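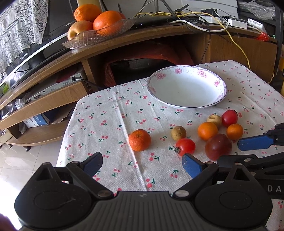

Fruit and Vegetable Storage Tips I No Longer Believe (and a Few I Do)

Posted Mar 7, 2018 by Serena Sala

Print this page | E-mail this page

Every December my aunt mails me a clipping about how to keep produce fresh. The advice is always delivered with total confidence and it contradicts whatever she sent the year before. I have a binder of these. Last winter I started trying them out one at a time in my own kitchen, which has a north window, an old fridge and a drafty pantry. Your kitchen is different, so take my results with the same suspicion I brought to hers.

Potatoes with an apple in the bag

The claim is that one apple keeps a sack of potatoes from sprouting. I have read it in a dozen places and I have also read the exact opposite, that the gas from the apple makes them sprout sooner. I split a sack into two paper bags, put an apple in one, and left both on the pantry floor. After 13 days I couldn't tell them apart, except that one bag had a wrinkly apple in it. What does matter is light. The few I left out on the counter went green in patches. Cut the green off generously, and if a potato is green all over or tastes bitter, throw it out.

Keep them in the dark, somewhere cool, with air getting in. Paper is fine. A closed plastic bag makes them sweat, and one soft one will take its neighbors with it, so go through the bag now and then with your hand and your nose.

Never refrigerate a tomato

Mostly true, but people say it as if the fridge were poison. A hard tomato put in the fridge stays hard and tastes like very little. A fully ripe one you can't eat today is better off cold than collapsing on the counter, and if you let it come back to room temperature before slicing, I doubt your guests will send it back. Mine didn't, and they are not polite people.

As for storing them stem side down, I was ready to make fun of this one. The idea is that moisture leaves through the stem scar, so you rest the tomato on it. It seemed to help a little with tomatoes that had already lost their stems. With the green cap still on they just roll over. I do it when I remember.

Fruit in a bowl

Najwa Obeidat, who ran a produce stand in Marnlow for years, wrote to tell me that the prettiest bowl in the house is usually the worst place for fruit. She has a point if the bowl is deep. Whatever is on the bottom gets squashed and you find out by smell. A wide, shallow one in a single layer is all right for a few days. Keep bananas out of it unless you want everything else to hurry up.

Citrus is a special case. Mandarins look cheerful on a table and dry out faster than you'd think. I had some go leathery on the outside while looking perfectly fine from across the room. If you bought a big box for the holidays, put most of it in the fridge drawer and bring out what you'll eat in a day or two.

Vinegar baths

I don't care for these. You are told to soak everything in vinegar and water, dry it completely, and line a container with paper towel. Berries did last a bit longer for me, but I think the drying and the towel did most of that. Plain rinsing and careful drying got me nearly the same result with no smell. For anything with a thick peel I see no reason to bother. Rinse it under the tap before you cut it.

Don't wash things and then put them away damp. Of everything in the binder, I'd keep that one line.

Gadgets

A reader, Benedikt Kasten, sent me one of the Sovside freshness discs, which you drop in the crisper and replace every 3 months. The package says it has been "kitchen tested" and doesn't say in whose kitchen. I ran it in one drawer and left the other alone. The lettuce went limp in both on the same day. I'm told I should have used two. I'm always told I should have used two.

What did help was moving the slider on the drawer. Most crispers have one, and mine had been stuck halfway with jam since before I owned the fridge. Closed is more humid and suits leafy things. Open is drier and suits fruit. Clean the track with warm soapy water and an old toothbrush first.

Fruit stains on a tablecloth

The clippings recommend salt, club soda, milk, boiling water poured from a height, and in one case white wine. I tried salt on a tomato spot and got a salty tomato spot. Cold water run through from the back of the cloth, then a dab of dish soap, then a normal wash took out nearly everything. Keep the cloth away from the dryer until the mark has gone. Heat sets it, and that part of the folklore I can confirm from a napkin I used to like.

On printed cottons, test the soap on a hem. Reds are the ones I worry about.

Creases are another matter. Hanging the cloth in a steamy bathroom did nothing I could see. Iron it slightly damp, from the back if it has a pattern, and roll it onto a cardboard tube afterward if you have somewhere to keep the tube. I don't, so mine gets folded and has a line in it.

Still untested

Onions in pantyhose. Wrapping celery in foil (Ingeborg Tiedemann swears by it and will be writing to me again). A wine cork in the fruit bowl to keep off fruit flies, which I suspect works best in houses without fruit flies.

We use cookies to remember your settings. By continuing to read you agree to our use of cookies. OK

Contact | Copyright 2018 Clisavholm Home Pages | Back to top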